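I finally switched my whole kitchen over to sourdough in February, and I have opinions now! Small ones, mostly about flour, but a few about patience too.

It started with a jar of starter from my neighbor Raimo Salminen, who bakes every weekend and hands out the extra like other people hand out zucchini. He told me it came from a bakery in Eskola and that I should feed it at the same time every day. I fed it whenever I remembered. It smelled like nail polish remover for a week and then it got over it.

My first loaf was flat enough to mail. The second one rose a bit and then spread out sideways on the stone, so we ate it toasted with a lot of butter and said nice things about the crust. I was using the cheap all-purpose from the corner store, and Raimo (very politely) asked if I had tried something with more protein. I had not. I didn't know flour had protein you could shop for.

So I drove out to the mill shop in Brumonberg, 47 minutes each way, and came home with way too much bread flour and a bag of dark rye I had no plan for. The rye turned out to be the best part of the trip. I put a couple of spoonfuls in the starter and by 9 the next morning it had climbed right up to the lid.
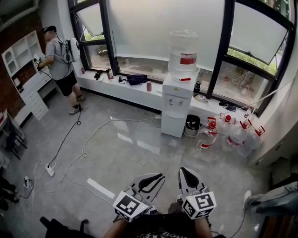

The other thing I had wrong was the temperature. My kitchen is cold in the winter, and every recipe I was reading seemed to be written by somebody in a heat wave. "Let rise four hours" — sure, if you live in a greenhouse. Mine wanted nine, and once I quit poking at it every twenty minutes it did fine. These days I mix the dough after dinner, fold it a few times while I'm doing the dishes, and let it sit out overnight. In the morning I shape it and stick it in the fridge until I get around to it.

I did buy one gadget, a Skorkon bread pan with a heavy lid. It weighs as much as a toddler and I have already burned my wrist on it, but wow, the crust! If you have an old Dutch oven, use that and save your money.

Next up is a seeded loaf. I've got sunflower and flax soaking in a bowl right now, and Raimo says I'm using too much water again. He's probably right — I'll post the recipe if it holds together.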